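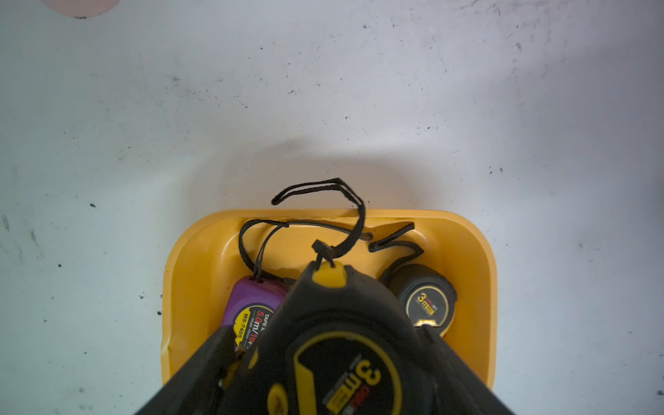 A gripper holds a tape measure at a yellow tray during the robotics club's sorting work. (Club photo)

Students in the after-school robotics club at Dosholm High School are teaching a robot arm to sort hand tools, and they have until 22nd November to get it ready for the regional Skistau Challenge.

The club started the project in September. Its task for the year is to have the arm pick tape measures out of a shared tray and set them down in the right place by size, with no one steering it.

Tape measures were the students' own choice. The rules of the Skistau Challenge let each team pick a household or workshop item, and the club wanted something that came in different shapes and colors. The tray in use now holds a purple 5-meter tape along with black 3-meter ones, all with wrist straps.

The straps have been the hard part, according to club adviser Sándor Szekeres, who teaches shop and introductory engineering at the school.

"A tape measure by itself is a block, and the arm does fine with a block," Szekeres said. "Put a cord on it and now it hooks on the one next to it. We talked about cutting the straps off and the kids voted no."

To train the arm, students guide it by hand through the motion of reaching into the tray, closing the fingers and lifting. Each run is recorded by a small camera mounted near the gripper. The club had logged 793 runs as of last week. Runs in which the tape slips or the tray gets dragged are kept in a separate folder and used to check the program later.

Members work in pairs, with one student moving the arm and the other resetting the tray between runs. The pairs trade places halfway through each session. Sessions are held two afternoons a week in the shop annex.

The arm was bought with a $4,000 grant from the Mindinmont Fund, which supports technical classes in the county. The grant also covered a spare set of gripper fingers and the camera. The school paid for the workbench and the computer.

At the challenge, each team gets two attempts at a full tray. Judges score the number of items placed correctly and the time taken, and they rearrange the tray between attempts. A dropped item can be picked up again by the arm but costs points. Teams may not touch the arm once an attempt has begun.

The event will be held at the Zawadzka Center and is open to the public at no charge. Doors open at 9 a.m., and the high school teams are scheduled for the afternoon.

The club is still taking new members, and no experience with programming is required. Students who want to join can pick up a permission form from Szekeres in the shop annex or at the front office.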